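Week 3 handout: Device drivers, and what happens when you install them in the wrong order

Reading before class: chapter on kernel modules, plus the Varkwood release notes. Yes, all of them. They are short and badly written, and you will be reading that sort of thing for the rest of your working life.

1. What a driver is for

The operating system knows how to ask for things in general. It can say "draw this" or "send these bytes." The hardware knows how to do things in particular, usually through registers with names like CTRL2B. A driver sits in the middle and translates. When it does its job, users forget it exists. When it doesn't, they call you.

Two kinds matter in this course:

Kernel-mode drivers run with full privileges. A bad pointer in one of these takes the whole machine down with it.
User-mode drivers run like any other program. A bad pointer takes down the driver, the system restarts it, and the user blinks and blames the monitor.

Printers moved to the second kind years ago. Graphics drivers are split across both, which explains a good deal about graphics drivers. 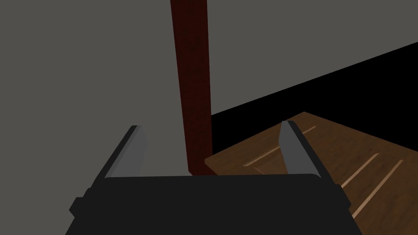 Fig. 3.1. Simulated two-finger gripper, fingers open.

2. Packages and dependencies

A driver package normally holds the binary, a setup information file, and a signed catalog. The information file lists the hardware IDs the driver claims to support. Claims is the right word. The Praver package we use in lab lists 3,323 of them, many for boards that never shipped.

Installation goes like this. The system reads the device's ID, searches the driver store for packages that match, ranks the matches, and loads the winner. Ranking looks at the signature first, then how exact the match is, then the date, then the version. Students always assume version comes first. It comes last, so a newer generic driver will happily lose to an older one that names your device exactly.

Where two drivers share one device, order matters. The base driver creates a node that the second one attaches to. Reverse them and the second finds nothing to hold on to, reports success anyway, and leaves.

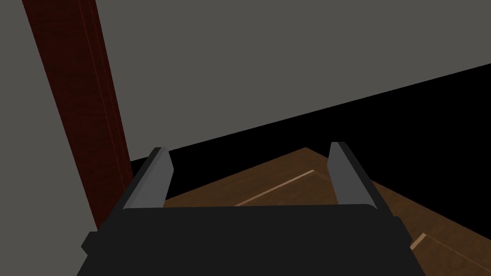 Sarahí Orozco wrote on the course board that she had reversed the order on purpose and everything came up fine after a reboot, so was the rule still worth teaching? It is. Her old base driver was still in the store, and the system quietly used it. Try it again on a clean image.

3. Removal

Uninstalling the device does not delete the package. Unless you tick the box, the files stay in the store and come back at the next hardware scan like a cat. To clear them out properly:

List the third-party packages in the store.
Note the published name (oem20.inf or similar), which is different from the original name.
Delete by published name.
Restart, then scan.

Check the setup log afterward. It is long. Search for lines beginning with three exclamation marks, which mean errors. One exclamation mark is a warning. 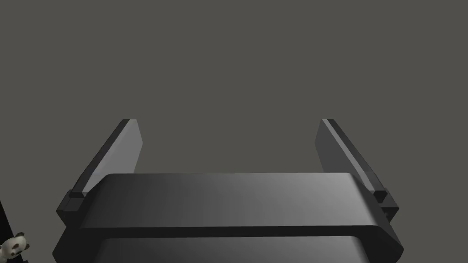 Thodoris Sarantis asked whether a restore point would save all this typing, and Ottmar Pfeiffer answered that his had restored the broken driver along with everything else. Both of them are right to be annoyed. Make the restore point before the install, and label it.

4. Lab

You have 90 minutes on the Plirkham machines. Install the base driver, install the Praver driver, roll back, remove both. Save the setup log at each stage and hand in all of the logs, including the embarrassing ones. Pairs are fine. Log in with your own account, and leave the machine called Nina alone, as the grading scripts run there.

Questions about the lab go to Hildegard Hollmann before 4 p.m.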